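Shelter talk – pet food drive, notes to self (library, Wednesday, 28 min TOTAL incl. questions, watch the clock)

Skip the history slide. Everyone in the room knows what a pantry is.

Start with the number. 3,948 cans last year through the Rivera pantry. Pause. Then: most of them came in October. Then nothing till spring. That's the whole problem right there, people give when we ask and we only ask once.

Next slide – mugs out, chat at tables for 2 min. Ask: who here has run out of pet food before payday? Hands only, don't push anyone to talk.

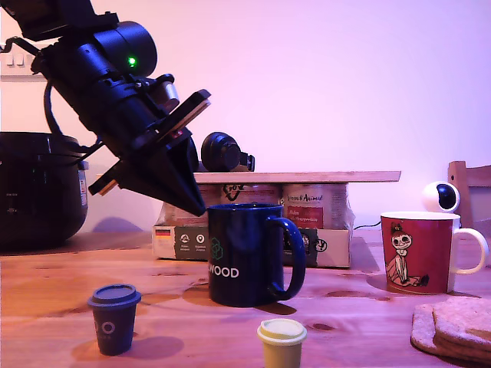 Photo: Codetti Studio

Ok what to give. Cans over dry if they can, keeps longer, no mice. Check dates!! Last drive we threw out way too much. No opened bags, no repacked stuff in freezer bags, I know it's kindly meant.

Full trays are best. Leave the plastic on, they stack and we can log them quick. Singles are fine too, just slower. 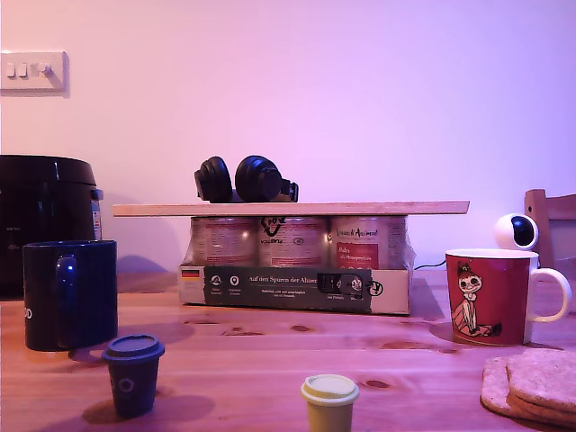

Drop off points – Brukel Street desk, and the side door at Dekix till 6. NOT the front, the front is the vet and they get cross.

Say the goal slowly: 2,000 cans before the summer. Sounds like a lot. A tray a month from each household on the list gets us most of the way. (check that math before tonite)

Delivery bit – only if time. Folks who can't get out, older cats mostly, special diets. Need drivers more then cans tbh.

Sign up sheet goes round NOW, not at the end, they leave at the end.

Questions. If someone asks about litter – yes please, unscented.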